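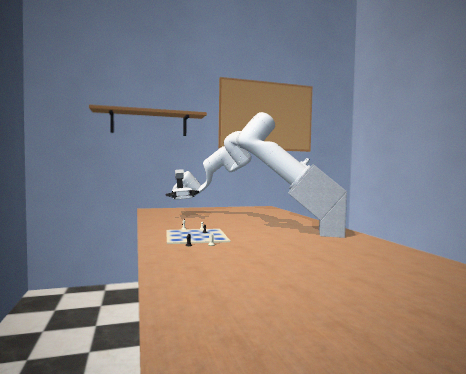
Hobby builders should finish the simulation before they buy the second motor. I hold this view after two builds in the shared shop at Clernby, and the Gara arm is the stronger evidence.

Our first arm, Lombardi, was wired in August and went straight to hardware. It stripped 5 gears in 13 sessions. Every fault was a reach or clearance error that a joint model would have exposed at no cost.

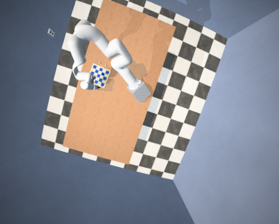
Chess is a fair test for such a model. The pieces are small, the squares are close together, and a path that clears one piece can still clip its neighbor on descent. Elbow position matters as much as fingertip position — a point most kit manuals skip.

The usual objection is that simulated contact is poor. It is, and grip force still has to be tuned on the bench. Reach does not.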